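August 18, 2019

Arms like string tonight. Fourteen goes at the spoon before lunch and I've still got the shape of the handle pressed into my palm (it's gone a sort of pinkish mauve, very fetching). I said I'd write this up every evening while I was on the job and so far I've managed about one evening in three, so let's call this catching up.

First thing was Drida, the little desk arm, because Mirjana wanted the cup task finished off before anyone touched anything else. Drida is the one you drive from across the room with the two hand controllers, and I'm getting better at it, I really am, but there's a tiny lag between my wrist turning and its wrist turning and my brain hates it. You go too far, then you go back too far, and you end up waggling at a cup like somebody trying to get a wasp off it. Mirjana Halilović can do the whole thing in one smooth swoop. She says the trick is to look at the cup and never at the arm. I tried that and knocked the cup into her tea, so I'm not convinced yet!

After that I was on the hand-held gripper for the rest of the day, and I much prefer it. No lag, no arm, just you and a pair of dark fingers and a handle you squeeze. You do the job the way you'd do it with your own hand, near enough, and the recording goes off to Prukon's lot overnight to be turned into something the arm can learn from. It feels a bit like teaching a child to butter toast by holding the knife together, except the child isn't there and only gets told about it afterwards.

The instructions for the spoon are to start from nothing each time. Fingers open, bare table, hold still for a slow count of four, and only then go and find the spoon. I'd been skimping on the count. I'd get bored at two and be off. Mirjana played some of my morning back to me on the big monitor and you could see it straight away, the whole thing lurching off before it had settled, and she didn't say anything, she just played it again. So the afternoon was all proper counts. I had a good long look at that table, I can tell you.

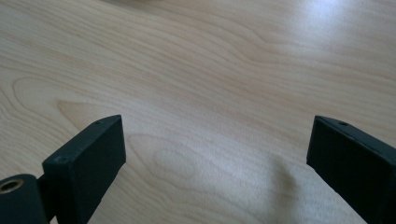 Fingers open, and my favourite knot in the wood

I've grown very fond of that knot, or whatever you call it, the oval one with the rings inside. There's a pointy swirl to the left of it that looks like a flame on a birthday candle, and by the middle of the afternoon I was lining myself up on the oval without thinking. Then of course I mentioned this out loud, quite pleased with myself, and Mirjana pulled a face. If I always start over the same spot then the robot learns that life always starts over the same spot, and it goes to pieces the first time somebody moves its table. So now I have to start somewhere different every time. A bit left, a bit right, higher, lower, tilted. It's surprisingly hard to be random on purpose. I kept drifting back to my oval like a cat to a cushion.

The other thing we talked about was the shine. It's a lovely pale table but it's got a gloss on it, and at a low angle you get a big white patch where the grain just washes away. I asked whether we ought to put a cloth down. She thought not, as real kitchens have shiny tables in them and the thing might as well get used to it. Then she changed her mind at half past three and went looking for a cloth, couldn't find one she liked, and changed it back. We carried on with the shine.

Things I want to remember for tomorrow, as I'll only forget:

Close slowly. I snap the fingers shut when I'm tired and the spoon pings away.

Say "bad one" out loud when it's a bad one, so it goes in the notes. I kept two this morning that I should have thrown out, and I had to own up to them later.

Wrist brace. It's in the blue bag. It does no good in the blue bag.

The target is 600 for the spoon and we're at around half of that between us, if you're generous about it. When I was first taken on in January the target for anything was 300, and I thought that was a ridiculous number of times to do something as dull as lift a sock out of a box. Now I don't blink. I did ask whether it minds my being left-handed, and Mirjana said she'd wondered about that too and had written to ask, and the answer came back "please continue", which could mean anything.

Bereo rang at home about the boiler, by the way, while I was mid-spoon, and left a message I can't make out at all. Must ring them before nine.

Had the leftover noodles from Từ for tea, standing up, and caught myself holding the fork open over the bowl and counting to four before I went in. Told Mum on the phone and she laughed so much she had to put the dog out. She still thinks I work in a factory. I've tried explaining that I show the robot how to do it and somebody else does the clever bit, and she says well, who showed you, then? Which is fair. Nobody's ever made me pick up a spoon this carefully in my life.

Bath now, if there's hot water, and the cream for my hand. Tomorrow it's spoons again until lunch and then the lids.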